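Open Day at the Plaseo Hall, Vilmont — Photo Gallery

In March we were invited to the open day at Plaseo, in the old textile building in Vilmont. I went with our small reading group on technology, and I promised to put the pictures on our page for those who could not come. Please excuse my English, it is my third language and I write slowly.

The visit started at 10 in the morning. In the entrance we received a paper badge with a number (mine was 159) and a sheet with the program. The hall is bigger than I expected. The people there told us that 1039 visitors had registered, but they let us in by small groups, so we could stand near and ask questions. The most popular station was the grocery shop, where a robot does the shopping with a basket. The shop has a produce stand with tilted wooden crates: cucumbers and carrots, sweet potatoes, tomatoes, green beans and lemons.

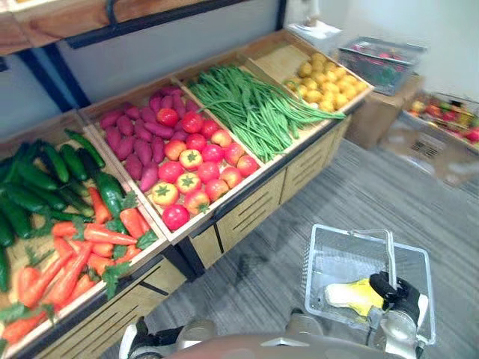
Our group stayed at the shop longer than the program allowed. We asked many questions about the speed. The guide explained that it is easy to make an arm move fast, and much more difficult to make it move fast when there is a basket hanging from it, for the basket swings and the weight changes with each item. For this reason they prefer to work slowly at first and to increase the speed later, step by step. One lady from our group said that she also shops in this way.

The team has a name for the shopping task, they call it Lolia. I understood that it is the name of the whole exercise and not of the machine. One exercise is always the same: go to the stand, take what is on the list, put it in the basket, carry the basket to the end. The list can have up to 3 items. The team wants to collect 3000 of these short shopping trips before the summer, and a board near the door shows how far they are.

I asked what is the most difficult part, and I was sure the answer would be the tomatoes. But the guide spoke about the handle of the basket. It is thin, and it can turn between the fingers when the load is not in the middle.
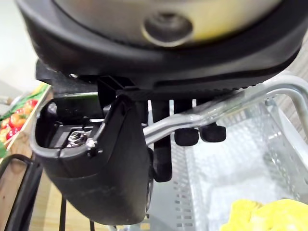 After the shop we had coffee in the corridor, and there was a short talk by the company Baert, which helps with the software. The talk was a little too technical for me, but I kept two pages of notes — if somebody wants them, I can scan them. The part about planning the path of the arm was the clearest, with good drawings.

The next open day will be in the autumn. It is free, but you must register on the Plaseo page, and the morning groups fill first. The bus from Vilmont station stops in front of the building. Bring a warm jacket, the hall has no heating on the side of the big doors.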